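Robots at work: what happens to the people?

You probably know somebody who packs boxes for a job. Maybe your mom or your uncle. At the Ploler packing plant in Grotonville, 34 people do it, and last April they got some new helpers. Robot arms! Two of them.

So what do they do all day?

Boring stuff, mostly. Picking up a thing. Putting it down. Picking up the next thing. People get sore wrists from that. A robot arm doesn't have wrists that get sore, but it does have motors, and motors wear out too. More on that in a minute.

Arūnas Sakalauskas has worked at Ploler for 24 years. He used to stand at the packing line for the whole shift, 8 hours with a lunch break. "My feet knew every inch of that floor," he told us. Now he teaches the robots.

Wait, teaches? Yep. A robot doesn't know what a bottle is. It doesn't know a bag of chips goes crunch if you squeeze. Somebody has to set out things for it to practice on, and watch, and fix the settings, and try agian. Arūnas says the first week was mostly dropped stuff. Lots of dropped stuff.

Why are hands so hard?

Try this. Pick up a pencil. Easy, right? Now do it wearing oven mitts. Much harder! You can't feel much. Some robots have a simple gripper that works like a pair of tongs. Others have a hand with fingers that bend at the joints, kind of like yours. More fingers means more ways to hold something, and also more ways to get it wrong.

Soft things are tricky. Shiny wrappers are tricky, becuase light bounces off them and confuses the robot's camera. Cords are the worst. They flop and loop all over and never lie the same way twice.

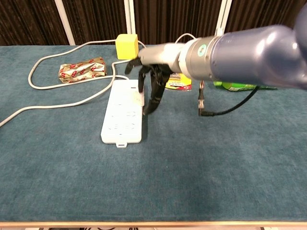
Plugs are hard for another reason. A plug has to line up just right, and you have to push or pull the right amount. You learned that when you were little by feel. Robots need a lot of tries.

Did anybody lose their job?

Good question to ask, and grown-ups argue about it. At the Grotonville plant, no. But some jobs changed a lot. A few people moved to the Skumport warehouse and didn't love the longer bus ride. Others took a class with a trainer named Ms. Ásgeirsdóttir and learned how to fix the arms when the motors wear out. Other companys have cut jobs, so it depends where you work.

Arūnas misses talking to people on the line, he says. The robots don't know any jokes. His feet feel better, though.

Talk about it: which chore would you give to a robot? Which one would you keep?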